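Buy the Boring Robot First

Every plant I visit has a wish list, and somewhere near the top of it is a robot. I love that. I have spent most of my working life putting automation into factories and I still get a little thrill when a new cell wakes up. So take what follows as coming from a fan: most of us budget for these machines backwards!

The usual way goes like this. Somebody sees a demo, gets a price, and the price goes into the spreadsheet as a single line. At Huvar we did exactly that with our first palletizer. The arm came in on budget. Then came the guarding, the floor work, the air lines, a conveyor that had to be raised, and training for two shifts. We had set aside 100 thousand dollars and ended up spending 272, and every cent of the difference was foreseeable. We just hadn't gone looking for it.

These days I start outside the building. I drive the roads a load will travel, look at where the gates and fences are, and ask how parts come in and how they go out. If trucks turn up in clumps, a faster cell inside buys you a taller pile by the dock, and the money might do more good on a self-driving tug or a better dock schedule (much less fun to show the board, I know). 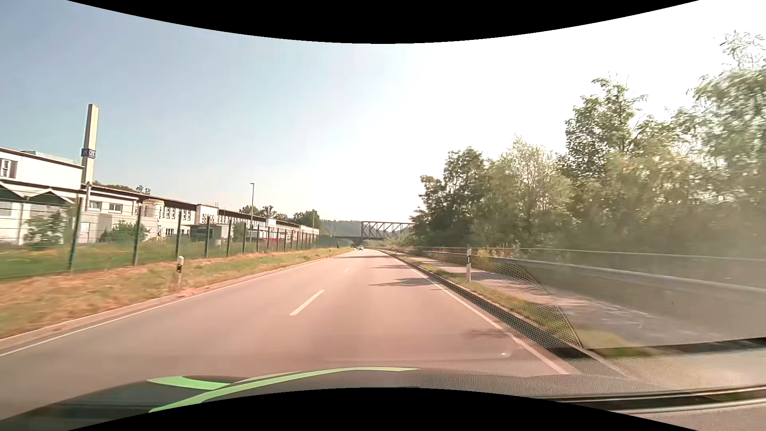 Branislav Koubek wrote to me after an earlier draft of this piece and disagreed with a good part of it. In his view a plant that plans everything from the gate inward will study itself to death, and a small, slightly wrong robot bought this year teaches people more than a perfect one bought in three. He would spend the first money on the crew.

I think he's half right, and it's a good half. Our second project, a little machine tender we named Udham, cost a fraction of the palletizer and ran its first job within 21 days. Operators who had kept their distance from the big cell were soon suggesting new grippers for the small one. That kind of energy is worth paying for, and I'd put it in the budget under its own name.

So my advice for anyone drafting numbers before March: pick the dull job, the one with the same part all day long. Price everything the robot touches as well as the robot. Keep a reserve and write down what it's for. Then go and order the thing, and invite the night shift when it arrives.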